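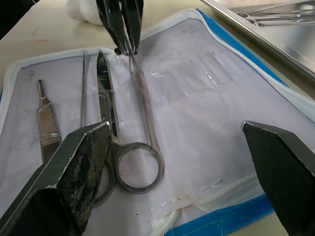
Sutesbridge cell: grip-force fault on the forceps task

Work on instrument sorting at the Sutesbridge bench stopped on 12th January after the right gripper failed to open on command. The arm held a slender instrument for 59 seconds with the release signal active. Cosetero, the task controller, logged the release as complete and moved to the next step, and an operator pressed the stop.

The log covers 384 pick cycles. Release lag first appears in the last 5 of them and grows with each one. Two causes are under review: wear on the finger pads, and a position sensor in the Carrasco wrist unit that reports "open" before the jaws have moved. Pads with gray scuffing are to be measured before they go back on an arm.

Sharp items make the fault a safety matter. A scalpel handle or scissors held past release can be dragged across the bench on the next move. Until the fix is signed off:

Run both arms at reduced speed.
Fit no blades to scalpel handles.
Keep hands outside the marked line while either arm has power.
Check that the jaws are open by eye before each reset.

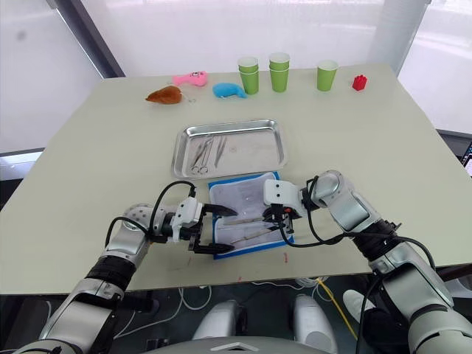

Does the fault affect the Grutdale cell?
Grutdale runs an older wrist unit with a different sensor, and its logs show no release lag. The speed limit applies there too until the June firmware update.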